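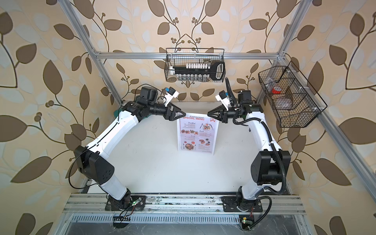
Cell 2, both arms at the menu card, grippers facing each other.

Two-arm bench cell inspection, Ondesel, September
Inspector: Baltasar Zúñiga
Form 2058, used with the Porel bench rules
Marks: OK, FIX (may run, repair within 30 days), STOP (no power until cleared)

1. Frame and rail
Corner brackets on crossbar tight: OK
Base plates bolted to rail, no rocking: OK
Rail clean: FIX. Dust and scratches. The scratches can stay. Wipe the channels.

2. Hanging storage
Baskets hooked or clipped so they can't slide: OK
Nothing sticking out toward the arms: OK
Weight posted on basket: FIX. No label on either one. Tevon cell had the same finding.
Comment: glass jars in the top basket hang close to the grippers. I would like them moved to a shelf outside the frame. Ledesma to decide.

3. Cables
Enough slack at full reach: OK, moved both arms by hand with power off.
No loose wire near moving joints: FIX. Thin red and black wires hang below the left base over the vent panel. Tie them back.
Vent slots clear: OK

4. Grippers and cameras
Finger screws tight: OK
Camera brackets firm: OK
Grip force at or under the posted limit: OK. Limit is 300 on the controller scale, read 56 with the menu task loaded. 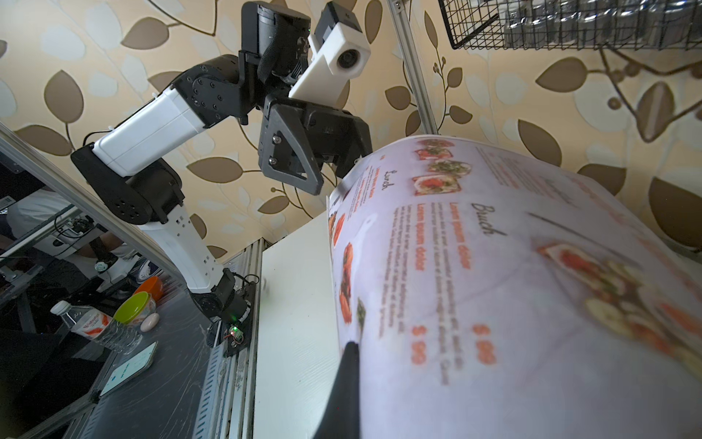

Item 5, wrist camera view: menu sheet under the gripper, bottle and bowls past the rail.

5. Work area
Only task items on the white table: OK, menu only.
Side surface clear of drinks and personal items: FIX. Water bottle and phone next to the bowls. Bottles stay capped and go on the floor shelf.
People outside the frame while arms are powered: OK at time of check. Remind staff that reaching in past a beam counts as entry.

6. Stop controls
Stop button within reach of operator: OK
Both arms stop on one press: OK, tested twice.
Restart needs a separate action: OK

Result: may run. No STOP items. Send the basket labels and wire ties to me when done and I will sign off items 2 and 3 together.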